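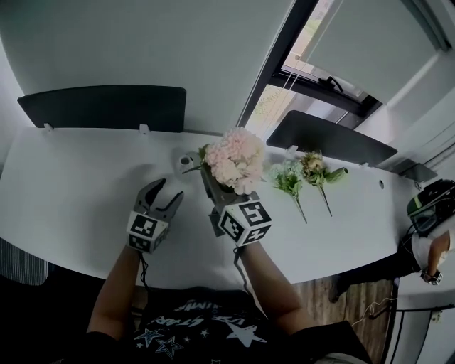
Rosa Kunstblume mit Blättern über einer weißen Tischplatte

Suche im Handbuch Suchbegriff eingeben Los

Stand: Januar – Redaktion Plendico
Drucken | Als E-Mail senden

5 Kunstblumen aufstellen, formen und reinigen

Dieser Abschnitt gilt für Einzelstiele und kleine Gestecke aus dem Plendico-Sortiment, die auf Schreibtischen, Empfangstheken und Regalen stehen. Die Steckvase Torgate wird in 5.3 behandelt. Für hängende Ranken und Wandbilder siehe Abschnitt 6, für Außenware Abschnitt 7.

5.1 Auspacken

1. Karton flach hinlegen und an der schmalen Seite öffnen. Kein Messer verwenden.
2. Stiele einzeln am unteren Ende fassen und aus dem Einsatz ziehen. Nicht an der Blüte ziehen.
3. Papiermanschette von unten nach oben abstreifen.
4. Lieferung mit dem Packzettel vergleichen. Lose Blätter liegen in einem Beutel unter dem Einsatz.
5. Den Einsatz aufbewahren, falls die Blumen saisonweise gelagert werden (siehe 5.7).

Hinweis: Frisch ausgepackte Ware kann leicht riechen. Stiele über Nacht an einem gut gelüfteten Platz liegen lassen, der Geruch verfliegt in der Regel bis zum nächsten Tag.

Blüten, die im Karton unten lagen, sind oft auf einer Seite flach. Das ist kein Mangel und wird beim Formen behoben.

5.2 Blüten und Blätter formen

Dichte Blütenbälle wie Hortensien, Schneeball oder gefüllte Dahlien werden von innen nach außen gelockert. Bei einzelnen großen Blüten, etwa Magnolien oder Amaryllis, genügt meist das Aufbiegen der äußeren Blätter.

1. Den Stiel mit einer Hand knapp unter dem Blütenansatz halten.
2. Mit der anderen Hand die kleinen Einzelblüten vorsichtig auseinanderziehen. In der Mitte beginnen.
3. Die Blüte drehen und die flache Seite nacharbeiten.
4. Laubblätter am Draht fassen und in einem leichten Bogen nach außen biegen. Die Blattspitze soll etwas tiefer liegen als die Blattmitte.
5. Den Stiel zuletzt biegen, nie an der Klebestelle zwischen Stiel und Blüte.

Hartnäckige Knicke im Stoff lösen sich mit warmer Luft. Den Haartrockner auf die niedrigste Stufe stellen, Abstand halten und die Blüte dabei bewegen.

VORSICHT: Keine Heißluftpistole und kein Bügeleisen verwenden. Blütenblätter aus Polyester schmelzen an den Rändern, bevor man es sieht. Blüten aus Schaumstoff oder mit Latexüberzug dürfen überhaupt nicht erwärmt werden.

Wer unsicher ist, aus welchem Material eine Blüte besteht, sieht auf dem Etikett am Stielende nach. PES steht für Polyester, PE für Polyethylen (Schaumblüten), PU für beschichtete Ware.

5.3 Stiele kürzen und in die Steckvase setzen

Die langen Stiele werden mit 75 cm geliefert. Für eine Tischvase ist das fast immer zu viel. Bewährt hat sich, dass die Blume samt Blüte höchstens doppelt so hoch aus der Vase ragt, wie die Vase selbst hoch ist – bei schweren Köpfen eher weniger.

Benötigt werden:
– Seitenschneider oder Drahtzange
– Maßband
– Klebeband zum Markieren
– Schutzbrille

1. Stiel neben die Vase halten und die gewünschte Länge mit Klebeband markieren. Die Tiefe der Vase mitrechnen.
2. Zwei Fingerbreit unterhalb der Markierung ansetzen und schneiden. Nachkürzen geht immer.
3. Das abgeschnittene Ende beim Schneiden nach unten richten und festhalten.
4. Scharfe Drahtenden mit der Zange umbiegen oder mit Klebeband umwickeln.
5. Stiel einstecken, Wirkung aus dem normalen Blickabstand prüfen, bei Bedarf nachkürzen.

ACHTUNG: Keine Haushalts- oder Gartenschere verwenden. Der Stahldraht im Kern beschädigt die Klingen, und das Drahtstück kann wegspringen.

Wer nicht schneiden möchte, kann den Stiel unten zu einem Haken biegen. Das gibt in weiten Gefäßen zusätzlich Halt.

Die Steckvase Torgate hat einen herausnehmbaren Einsatz mit 2 Öffnungen. Die engere ist für Einzelstiele vorgesehen, die weitere für Stiele mit Seitentrieben. So wird der Einsatz montiert:

1. Vase auf eine rutschfeste Unterlage stellen.
2. Den Beschwerungssand einfüllen, bis der umlaufende Rand im Inneren bedeckt ist.
3. Einsatz mit der Nase nach hinten einlegen und bis zum Anschlag drücken.
4. Stiel durch die passende Öffnung bis in den Sand schieben.
5. Prüfen, ob die Vase bei leichtem Antippen der Blüte stehen bleibt. Falls nicht, Sand nachfüllen oder den Stiel kürzen.

Hinweis: Kein Wasser in die Torgate füllen. Der Sand klumpt, und die Drahtenden rosten an der Schnittstelle. Sollen Kunstblumen mit echtem Grün gemischt werden, ist die dichte Glasvase Bultton die richtige Wahl. In diesem Fall die Schnittstellen der Kunststiele vorher mit Wachs oder Heißkleber verschließen.

5.4 Standort

– Nicht dauerhaft in die direkte Sonne stellen. Rosa, Flieder und Hellblau bleichen zuerst aus, Weiß vergilbt, Grün hält am längsten.
– Abstand zu Heizkörpern, Kerzen und Halogenlampen halten.
– Nicht vor den Luftauslass einer Klimaanlage stellen. Die Blüten verstauben dort deutlich schneller.
– Auf Schreibtischen die Vase so setzen, dass Kabeldurchlässe und Steckdosen frei zugänglich bleiben und der Blick auf den Bildschirm nicht gestört wird.
– Auf Theken einen Platz außerhalb der Laufwege von Taschen und Jacken wählen.
– Auf empfindlichen Oberflächen einen Filzgleiter unterlegen.

WARNUNG: Kunstblumen sind brennbar. Für Fluchtwege und Treppenräume gelten eigene Vorschriften. Vor dem Aufstellen dort die Hausverwaltung oder die für den Brandschutz zuständige Stelle fragen.

Kleine Kinder und Katzen ziehen gern an den Blättern. Lose Beeren und Blütenstempel können verschluckt werden.

5.5 Laufende Pflege

Im Büro reicht ein Durchgang im Monat, in der Küche und am Eingang besser alle zwei Wochen.

1. Blume aus der Vase nehmen und kopfüber leicht ausschütteln, möglichst draußen.
2. Blüte mit einem weichen, trockenen Pinsel von innen nach außen abstauben.
3. Blätter einzeln zwischen zwei Fingern mit einem Mikrofasertuch abwischen.
4. Vase und Stellfläche abwischen, Blume zurücksetzen.

Druckluft aus der Dose geht ebenfalls. Die Dose aufrecht halten, sonst tritt flüssiges Treibmittel aus und hinterlässt Flecken.

5.6 Feucht reinigen

Nur für PES und PE. Ware mit Papieranteil, Samt oder Glitzer wird ausschließlich trocken gereinigt.

1. Farbechtheit an einem Blatt auf der Rückseite prüfen: feuchtes weißes Tuch kurz andrücken. Färbt es ab, nicht feucht reinigen.
2. Eine Schüssel mit lauwarmem Wasser füllen und einen Spritzer mildes Spülmittel zugeben.
3. Die Blüte kurz eintauchen und schwenken. Nicht reiben, nicht ausdrücken. Das Stielende bleibt über Wasser.
4. Mit klarem Wasser nachspülen.
5. Kopfüber aufhängen und vollständig trocknen lassen, am besten im Schatten.
6. Nach dem Trocknen neu formen (siehe 5.2).

Für die Auffrischung zwischendurch eignet sich der Blütenreiniger Ferreira. Die Flasche enthält 100 ml und reicht bei normaler Verschmutzung für etwa 75 Blüten. Vor Gebrauch schütteln, aus einer Armlänge Entfernung sprühen, abtropfen lassen. Nicht auf lackierten Möbeln anwenden.

VORSICHT: Keine Spülmaschine, keine Waschmaschine, kein Dampfreiniger. Der Schmelzkleber am Blütenansatz löst sich bei Hitze.

5.7 Lagern

1. Blumen reinigen und trocknen lassen.
2. Blüten locker in Seidenpapier einschlagen. Kein Zeitungspapier, die Druckfarbe geht auf helle Blüten über.
3. Stiele abwechselnd mit dem Kopf nach links und nach rechts in den Einsatz legen.
4. Karton beschriften und trocken lagern, ohne anderes Gewicht darauf.

5.8 Kleine Reparaturen

Blütenkopf locker: alten Kleber entfernen, einen Tropfen Heißkleber auf den Zapfen geben, Kopf aufsetzen und halten, bis der Kleber fest ist.

Blatt abgefallen: Blatt auf den Dorn am Stiel stecken. Sitzt es nicht fest, den Dorn mit einem schmalen Streifen Floristenband umwickeln.

Ausgefranste Ränder: mit einer feinen Schere nachschneiden. Einzelne Fäden nicht abreißen.

Stiel gebrochen: einen Stützdraht anlegen und beides mit grünem Floristenband umwickeln. Das Band beim Wickeln dehnen, damit es klebt.

Ersatzblätter und Floristenband sind über die Teileliste in Abschnitt 9 erhältlich. Bei der Bestellung die Nummer vom Etikett am Stielende angeben.

Weiter zu Abschnitt 6: Ranken und Wandbilder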